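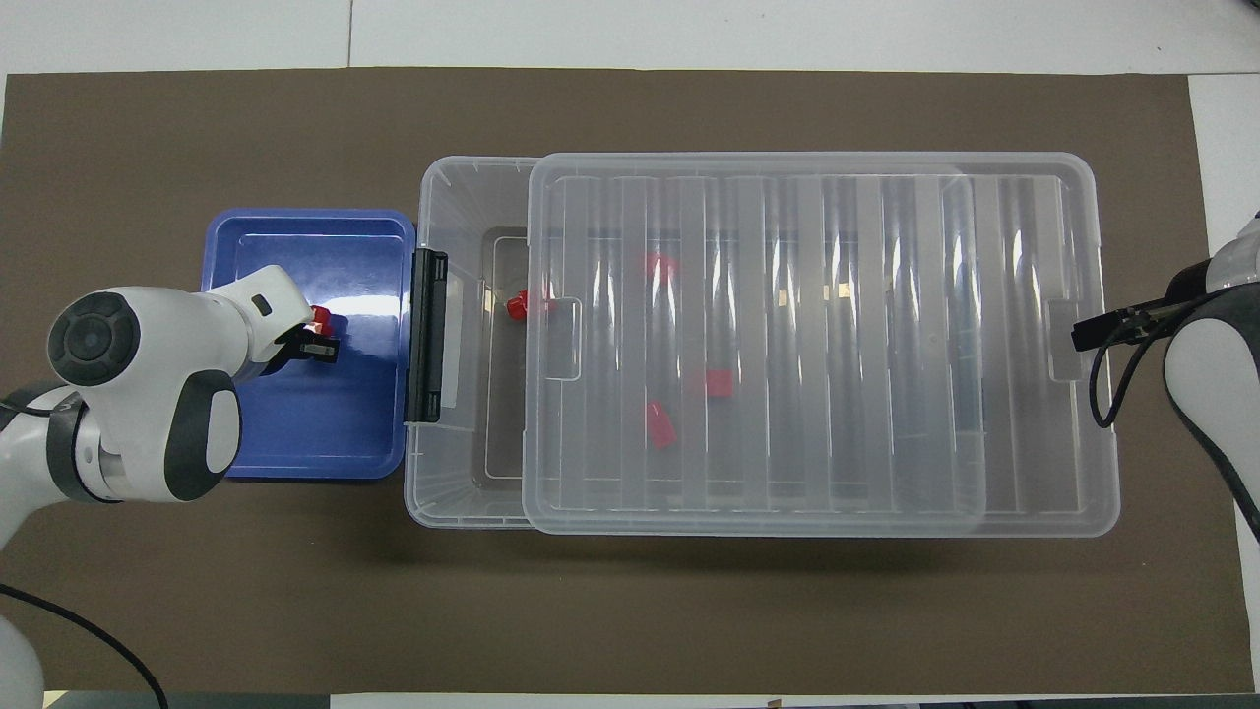 I gave up my car in November, and a few people have asked how the bus commute is going, so I thought I'd write it down.

The route is the 18, which goes from the bottom of our road to the Bondach estate where I work. On paper it takes 35 minutes. In practice it depends on the level crossing at Ogundipe Lane. If the barriers are down when we get there, I'm late, and if they're up I have time to buy a coffee.

The first week was poor. I had the old timetable saved on my phone, the one from before they dropped the 7.40, and stood at the stop twice in the rain before Ibrahim Omoregie from the flat upstairs told me it had gone. He has been getting the 18 for years. He also told me to sit on the left in the mornings, as the heater on the right-hand side blows straight at your ankles.

Money was the main reason for doing it. The car was costing me roughly £102 a month in insurance and parking before I'd put any petrol in it, and then it failed its MOT. The weekly bus ticket is a good deal less than that. I still pay for a taxi now and then, mostly when I've done a big shop.

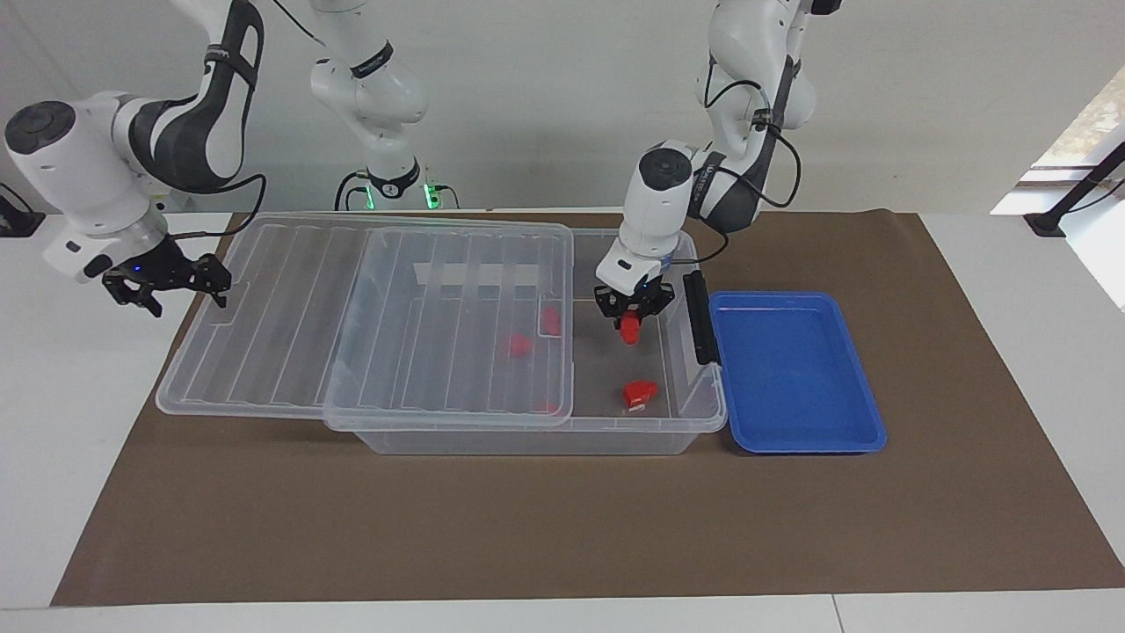

What I miss is going home the long way, past the reservoir. I don't miss the ring road. I read more now – I've finished two library books and started a third, a long one about the herring trade that Morenike Ekpo lent me and wants back by Friday. I'm on the chapter about salt. It's better than it sounds, though I can't manage it on the way home, when the bus is full of schoolchildren and I usually have to stand.

The evenings are harder in general. The last 18 leaves the estate at ten past seven, and if I miss it there's a half-mile walk along an unlit road to catch the Tonetti coach, which costs more and doesn't take the weekly ticket. I've bought a decent torch and keep it in my coat.

I have written to the council about the missing 7.40. So far I've had an automatic reply with a case number, 3139, and a link to the same timetable I already had. I'll put up another post if they send a proper answer.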